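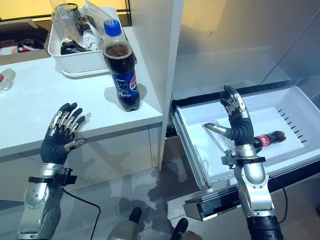
Photo: Libor Kubíček

Figure 1. Two robotic hands held upright, palms forward, at a white countertop and an open refrigerator drawer.

4.2 Checkpoint spacing and willingness to retry

The second part of the study looked at how the distance between checkpoints affects a player's decision to try a failed section again. We used Irnura, a side-scrolling platform game released by the studio Sanevico, because its level editor lets checkpoints be moved without changing the enemies, the jumps or the music. Two levels were chosen. Cakivness is a vertical climb with a rising water line, and Štefanec is a long horizontal run through a mine that ends in a boss fight.

Each level was prepared in two versions. In the short version a checkpoint was placed every 15 screens of travel, and in the long version every 40. The 90 participants were split evenly between the versions and played both levels in the same order. They could stop at any time from the pause menu and were told that stopping early would not affect their payment. Controller input and the position of every death were logged by the game.

Across both levels the logs recorded 496 voluntary exits, counting participants who left a level and later came back to it. Most exits in the long version came directly after a death in the final third of a section. In the short version they were spread more evenly, and many happened at the checkpoint itself, where the player had lost nothing by leaving. This agrees with the interview answers, in which players of the short version described the checkpoint as a good place to take a break.

The two levels did not behave the same way. In Cakivness the rising water sets the pace, and players in the long version seldom blamed the checkpoints for their failures. They talked about the water. In Štefanec the same spacing drew repeated complaints, mainly about the minecart ride that has to be replayed before each attempt at the boss. The ride cannot be skipped and asks very little of the player. We suspect the colour of the response had more to do with this repeated stretch than with distance as such, but the design does not allow the two to be separated.

Prior experience with the genre was self-reported and should be treated with caution. Several participants who described themselves as beginners finished both levels in the long version. A revised questionnaire with a short practice level was drawn up in November and is used in the third part of the study, described in Section 4.3.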